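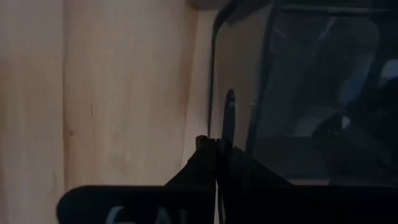 4. Limpeza de superfícies: madeira e vidro escuro

Este capítulo trata da tarefa que toda a gente pede primeiro e que o Clondau faz em terceiro lugar, a seguir a pensar no assunto e a pedir licença. Limpar uma bancada de madeira clara com um painel escuro e brilhante ao lado parece trabalho de dois minutos. Para uma pessoa, é. Para o braço, reserve a tarde e leia primeiro as notas.

4.1 Antes de começar

1. Retire da bancada tudo o que não quer ver mudado de sítio. O Clondau distingue um copo de uma migalha na maioria dos casos.
2. Limpe a câmara do pulso com o pano seco fornecido. Sim, a primeira limpeza do dia é sua.
3. Acenda a luz do teto. Com pouca luz a madeira ainda se lê bem, mas o vidro escuro transforma-se num buraco, e o Clondau tem respeito por buracos.
4. Abra a aplicação Gondo e confirme que a garra aparece como "pronta". Se aparecer como "quase pronta", espere. Não existe forma de a apressar.

NOTA: Os veios, os nós e as pequenas manchas naturais da madeira podem ser interpretados como sujidade. Na primeira utilização, o braço é capaz de esfregar o mesmo nó até nove vezes, que é o limite de fábrica. O nó não sai. Marque-o na aplicação com "Ignorar para sempre".

4.2 Definir a fronteira entre a madeira e o painel

5. No menu Superfícies, escolha "Duas zonas".
6. Leve a garra, em modo manual, até à junção entre a madeira e a moldura do painel. Pare com a ponta por cima da linha, sem tocar.
7. Prima "Fixar". O Gondo desenha uma linha no ecrã do telemóvel. Se a linha atravessar o painel na diagonal, o braço seguiu um reflexo. Apague-a e repita o passo 6.
8. Indique o material de cada zona. A opção "Não sei" existe e faz com que o braço não limpe nenhuma das duas.
9. Monte a almofada Shim de face macia. A face áspera serve apenas para a grelha do forno e para testar a sua relação com o vidro.

CUIDADO: Se o painel for uma placa de cozinha ou a porta de um forno, desligue o aparelho e deixe-o arrefecer por completo. O Clondau não mede temperatura. A almofada Shim também não, mas derrete.

CUIDADO: Não deixe o braço trabalhar sobre vidro rachado. Ele não vê a racha e vai empurrá-la com toda a dedicação.

4.3 Primeira passagem

10. Humedeça a almofada. Se pingar, esprema-a.
11. Selecione "Passagem lenta". A "Passagem rápida" está no menu por insistência do departamento comercial e demora praticamente o mesmo.
12. Fique por perto até ao fim da primeira zona, com a mão ao alcance do botão de paragem.
13. Quando o braço recolher, verifique os cantos. Os cantos arredondados da moldura costumam ficar por limpar. Acabe-os à mão.

4.4 O que esperar

Nos ensaios de Dillport, em 300 passagens sobre madeira e vidro, o maior número de interrupções deveu-se a reflexos: o braço viu uma forma escura mexer-se no painel e parou para a deixar passar. Era ele próprio. A atualização de fevereiro reduziu estas paragens, e a versão seguinte deverá ensiná-lo a reconhecer-se.

Quanto à pergunta que mais chega à assistência, se a máquina já substitui quem limpa a cozinha: ainda não. Trata bem de uma superfície plana, desimpedida e iluminada. Quem já tem uma cozinha assim talvez tenha menos urgência em comprá-la.

4.5 Depois da utilização

14. Retire a almofada e lave-a à mão. A garra não se lava.
15. Passe um pano pelas pontas da garra, sobretudo junto à articulação, onde as migalhas se instalam.
16. Guarde o mapa da superfície com um nome que reconheça. "Bancada nova 2" deixa de ajudar muito depressa.

Se surgir o código 3,940 durante qualquer destes passos, desligue o braço na tomada, espere nove segundos e volte ao passo 4. Se o código se repetir, contacte a assistência e vá limpando a bancada.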